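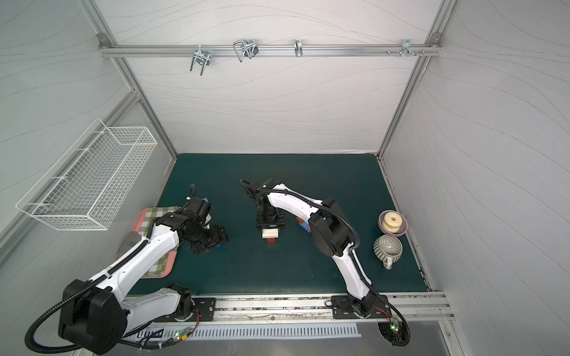

Our visit to the Zotance laboratory took place on Monday, March 14, 2022, and 17 students joined it. Before the demonstration we were given a short talk. Two white and black arms work from one rail on a shared table, and the task that day was done with toy bricks.

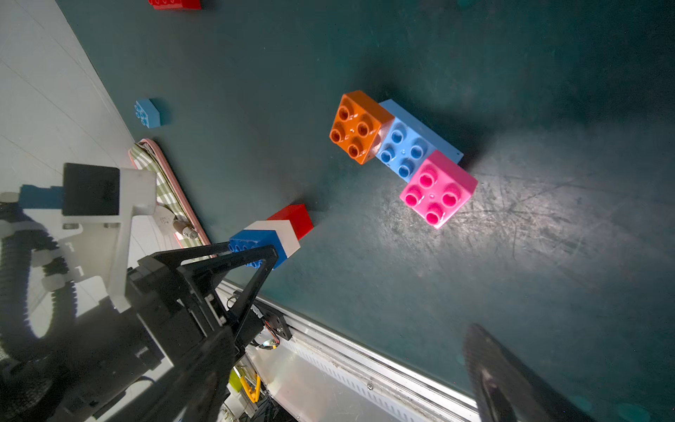
Figure 2. Blue, white and red bricks in the gripper.

I was most interested in how the work is divided -- each arm can reach the middle, so the programmer must plan both paths together.
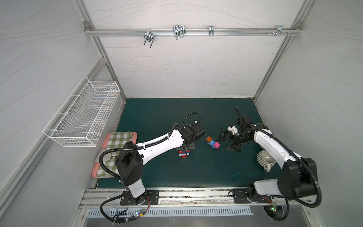
For our own project at Probert we have only one arm, therefore this question will wait until August.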